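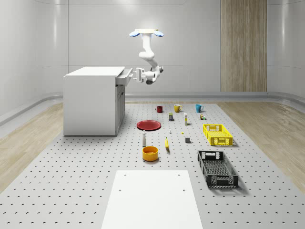
Last changed: July, a Tuesday, 4:15 pm

Plumlow Kitchen Sim: gripper and controller comparison set

README

Plumlow is a simulated kitchen-and-table world for trying out grippers and arm controllers against each other on the same chores. We built it at Grollstead to settle an argument that had been running in our lab for months (boxy fingers or slim ones for drawers?), and it grew into something we use nearly every day. The recordings from the first full comparison are in this release, along with the world files and everything you need to run your own gripper through the same paces. We're really happy with how it came together and we'd love to see what other people plug into it!

What's in the package

1,276 recorded episodes, all simulated
2 controllers: Kvam and Troltness
7 chores, from opening a drawer to moving mugs into a crate
22 starting layouts for the objects
World files, arm model and gripper models
Playback script, scoring script and the settings we used for each run

There is no real-robot data in here. Everything was made in simulation, and any rendered stills you find in the folders come straight out of the same world the episodes were recorded in.

The world

The arm is hung from overhead and works downward over a big perforated platform. We went with a hanging arm quite early on. A floor-standing base kept getting in the way of the cabinet, and you lose a good chunk of platform to the base itself. Hung up high, the arm can get to the cabinet on one side and the crates on the other without the whole thing having to move.

The cabinet is plain white with a flat countertop, a drawer at the top and a narrow door under it. The drawer opens toward the object area, so the gripper has to come in pointing back at the cabinet. That is a surprisingly good test of a wrist! Plenty of controllers that look lovely picking up a banana get tangled trying to turn around for the drawer.

The objects are the sort of thing you'd find in any kitchen: mugs in red, yellow and blue, a plate, a bowl, a banana, bottles and a handful of small bits and pieces. There are two open crates, a yellow one and a larger dark grey one, both with perforated sides. The cube is there mostly for sanity checks. If your gripper can't pick up the cube, check your settings before you look at anything else.

The chores

drawer_open: grab the drawer front and pull until it passes the open mark
drawer_close: push it back in, any contact point allowed
mug_to_crate: any mug, either crate, handle grasp or rim grasp
banana_to_bowl: pick up the banana and let go of it over the bowl
bottle_upright: move a standing bottle to a marked spot and leave it standing
cube_to_plate: the easy one
door_open: pull the cabinet door past the open mark

Each chore has its own settings file with the time limit, the success test and the starting layouts it can use. The success tests are deliberately simple. We tried a fancier scoring system with part marks and spent more time arguing over the marks than looking at grippers.

The controllers

Kvam is the older of the two. It plans a path to a pose just short of the object, moves there, then closes in on a straight line. It is steady and a bit slow, and you can nearly always tell what it was trying to do when it misses. Great for debugging.

Troltness corrects itself all the way in. It's quicker, it copes far better when an object has been nudged, and it is a joy to watch when it goes well. When it goes badly it can wander, particularly near the cabinet, where the forearm and the countertop want to be in the same place.

Both get exactly the same object positions from the simulator. Neither one works from images in this release, so please don't read the results as saying anything about vision.

The grippers

The default is a white parallel gripper with boxy fingers, and most of the episodes were recorded with it. A slim-finger version comes in the package too. It shares the same body and the same closing force, so the finger shape is the only change between matched runs.

To add your own, copy the folder for the default gripper, swap in your meshes and edit three values: the maximum opening, the closing force and the grasp centre. Grasp centre is the one people get wrong. Measure it from the wrist flange and not from the base of the fingers, or your gripper will close on thin air just in front of everything.

What we noticed

Boxy fingers were better on the drawer. The wide faces hold the drawer front square, and the pull stays straight even if the grasp is a little off to one side. With the slim fingers the gripper tended to twist as the drawer moved, and Troltness would then chase the twist.

Slim fingers were much nicer on mugs. They slip inside the rim without knocking the mug, and they can get at a handle from angles where the boxy ones bump the side. If mugs are your main interest, start there.

Bottles were hard for everybody. The tall ones tip if the fingers touch one side even slightly before the other, and Kvam's straight-line approach did best on them by a comfortable margin. We hadn't expected that, and it changed our minds about retiring Kvam.

Plates are in the world but picking one up is not a chore. A plate lying flat is close to hopeless for either finger shape, so we left it as a place to put things. Somebody with a suction gripper should have a go!

Getting started

Unpack the archive and run the playback script on any episode folder before doing anything else. It opens a viewer, loads the world and steps through the recording at normal speed. Space pauses it, the arrow keys step forward and back, and G shows the contact points on the fingers, handy for the drawer chores.

To record new episodes, pick a chore, a gripper and a controller in the run settings and start the runner. Leave the seed alone if you want to match our starting layouts. Change it if you want fresh ones.

Each episode folder holds joint positions, gripper opening, contact forces, object poses and a short text file with the chore name and the result. Distances are in metres, angles in radians, forces in newtons. Failed episodes are included and labelled. Please keep them in if you pass the set along; the failures are half the fun and most of the learning.

Known problems

The drawer has a touch too little friction near the end of its travel. If the gripper lets go while still moving, the drawer can coast past the open mark and count as a success. The scoring script flags these as "coasted" so you can leave them out.

Small objects sometimes settle with a tiny hop on the first step after loading. Wait for the settle signal before moving the arm.

Contact between the fingers and the mug handles is modelled with simple shapes. A handle grasp that looks like it should hold may slide, and the other way around. We have a finer handle model half done.

The perforated platform is flat as far as contact goes. The holes are drawn but nothing can catch in them.

Good uses and poor ones

This set is well suited to comparing finger shapes, testing approach paths, and checking how a controller behaves around furniture. It is not much help for grip force on real materials. Every object is rigid, the banana included, and nothing in here dents, squashes or gets slippery. If a gripper does well in Plumlow, treat that as a good reason to try it on a bench and go from there.

Licence and credit

Free to use, change and share for research and teaching. If you publish something with it, please cite it as Plumlow Kitchen Sim, Grollstead. Bug reports are very welcome, and so are new grippers. Send the model folder with one recorded drawer_open and one mug_to_crate so that we can check it loads the same way on our side.

Next up

A finer handle model, a second cabinet with two drawers, and a version of the runner that swaps grippers between chores without a restart. The last of these is already working on one of our machines and should be in the next release.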